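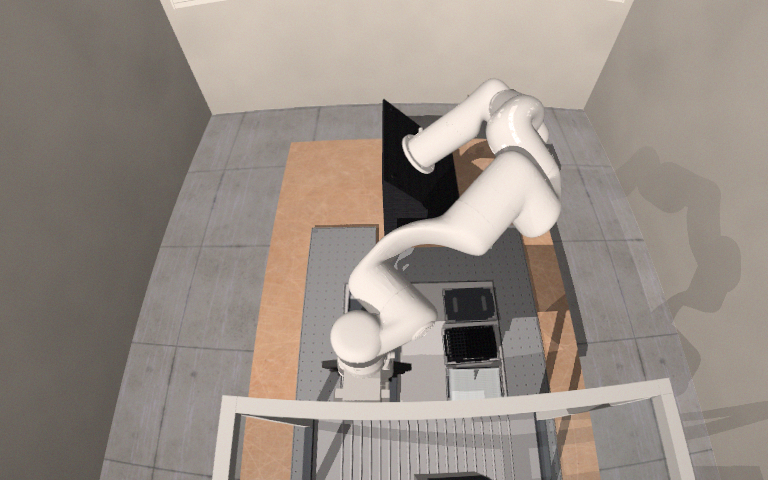

Mélanie Lavoie wrote after the last report that she still could not tell from it whether people in Lilport were drinking better water or had only been told more about the water they have. She asked that the next report start there.

The answer so far is mostly the second. Households on private wells along the Fludach know a good deal more than they did in spring. Some have fixed the problem and some have started. A fair number have a lab sheet in a kitchen drawer and have done nothing with it. The rest of this report covers what we did with the grant, what came back from the lab, and what we would like to change.

Report date: 30 Dec 2020

## Kits

The grant paid for 1,000 test kits. Each one holds the sample bottles, a cold pack, a form and a sheet of instructions. We handed out kits in Curkwood first, then in Lilport and on the farm roads between the two.

So far 300 kits have come back with samples that the lab could use. That is lower than we planned for. Going by phone calls and the notes people wrote on their forms, the reasons are these:

- The bacteria sample has to reach the lab the day after it is drawn. Anyone who works weekdays has trouble with that.
- The form asked for well depth. Many owners don't know it, and several told us they put the kit aside to look it up and forgot.
- The spring events were called off, so most kits went out by mail or were left on porches with no conversation to go with them.

We took the well depth question off the form in the fall. Returns have been better since then, though the weather was also good and we can't say how much of the change came from the form.

## Results

Nitrate is the main finding. Nearly all of the high readings come from shallow dug wells on the low ground east of Curkwood, where the fields drain toward the Fludach. Drilled wells on the ridge were mostly fine for nitrate, with some iron and a lot of hardness, and owners already knew about both from their sinks.

Bacteria turned up in both towns with no clear pattern on the map. When we called the owners back, the common thread was the state of the well itself – a cracked cap, a missing screen on the vent, a casing cut off level with the lawn so that rain runs straight to it. These are cheap repairs, and this is the part of the work where money goes furthest.

Lead was found in 20 homes. In each case we asked for a second sample taken after the tap had run, and most of those came back clean, which points to old fittings in the house. The well is probably not the source. Owners were told by phone before the letter went out, and they were told to use cold water only for cooking and for baby formula until the fittings are changed.

All results stay with the owner and with us. The maps we have shared with the two towns show areas only, with no addresses. A few people asked about this before they would take a kit, and it should stay in writing for next year too.

## Lab

Navarro has done the analysis from the start. The work has been good and the price has not changed. Turnaround slipped badly in the summer, when the lab was short of staff, and some owners waited long enough that they called us to ask if the sample had been lost. It has been back to normal this fall. We have asked Navarro to send us bacteria results as soon as they are read, ahead of the full sheet, and that is now happening.

The lab sheet is hard to read for anyone who hasn't seen one. We now put a single page on top of it in plain words, giving each result, whether it matters for health, and what to do next. This should have been in place on the first day.

## Repairs

The repair fund opened late. It was meant to open in early summer, but the wording on who could apply took longer to settle than we allowed for. It pays for caps, screens, casing extensions and disinfection. It does not pay for new wells or for treatment units.

The work is being done by two well contractors. Both are also busy with paid jobs, and in December the ground on the low side of Curkwood has been too soft to get a truck in. Casing extensions there will have to wait until it firms up. Caps and screens can be done in any weather and are going ahead.

We have retested wells after repair where the owner agreed. Most are now clear of bacteria. The others will be disinfected again and sampled once more.

Nothing in the fund helps the households with high nitrate. A new cap won't change it. For now they are buying bottled water or using a filter under the sink, at their own cost, and this is the gap we hear about most.

## Spending

Lab fees are under budget, in line with the low number of kits returned. Postage is over. Staff time is on budget. The repair fund is largely unspent for the reasons given above, and we ask to carry that money forward.

## Changes we are asking for

1. Let us use part of the unspent lab money for under-sink units in homes with high nitrate and a child or a pregnant woman in the house.
2. Let us pay a driver to collect samples from porches on set mornings and take them to Navarro. We think this would do more for returns than any further mailing.
3. Move the end date of the repair fund to the end of next summer.

The kits that have not gone out are stored in Curkwood. The bottles have an expiration date and we will use the oldest ones first. We can send the area maps and the plain-language result page on request, and we would like to talk through the first item by phone before the spring mailing is printed.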